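Meseck Community Kitchen reopens its dining room with a new place for every utensil

DANTHORPE – February. The Meseck Community Kitchen has reopened its dining room after four weeks of work on the storage, the counters and the way tableware is put out for guests. Lunch service has started again, with 17 tables in use.

The kitchen serves noodles, rice bowls and soup at midday, so chopsticks and spoons go through the wash in large numbers. Until now they shared two deep drawers near the sink. Under the new system, chopsticks go into long trays and the spoons are stored apart from them.

Chopsticks in one of the lime-green trays, on a cloth-covered table:

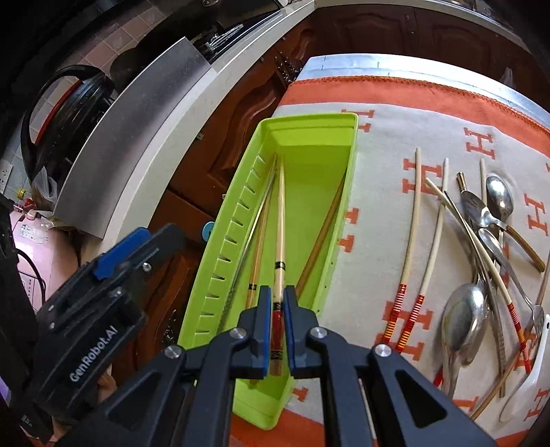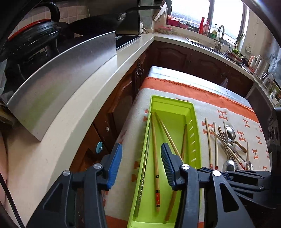
Sorting before lunch

Tableware is sorted on a table in the kitchen each morning at 10:30. Wooden and metal chopsticks are both in use, and many of the wooden ones were donated singly or in odd numbers. Staff match them by length first, then by the color of the wood and the bands on the handle. A chopstick without a partner stays in the tray until one is found or the set is retired.

"We had 197 chopsticks when we emptied the drawers, and that is an odd number, so we knew from the start that one was going to be left over," said Gladys Taipe, kitchen manager. "In the end it was a lot more than one."

The trays were chosen for their length. Slots along the side let air in after washing, and a tray can be carried to the dining room and set down at the serving counter as it is.

Changes in the dining room

Guests now collect their own chopsticks and spoons at the counter before sitting down. Forks are available on request. The room has new shelving by Lo, a Danthorpe joinery shop, and the old serving hatch has been widened.

"The line used to stop at the cutlery," said Evaristo Martinelli, who runs the lunch service. "Now people pick up what they need and keep walking."

Donations

The kitchen is accepting matched pairs of chopsticks and metal soup spoons. Items can be left in the box at the Tato Street entrance during lunch hours. Plastic cutlery and knives cannot be accepted.

Lunch is served from 11:30 a.m. to 2 p.m. A bowl costs $7, with soup included.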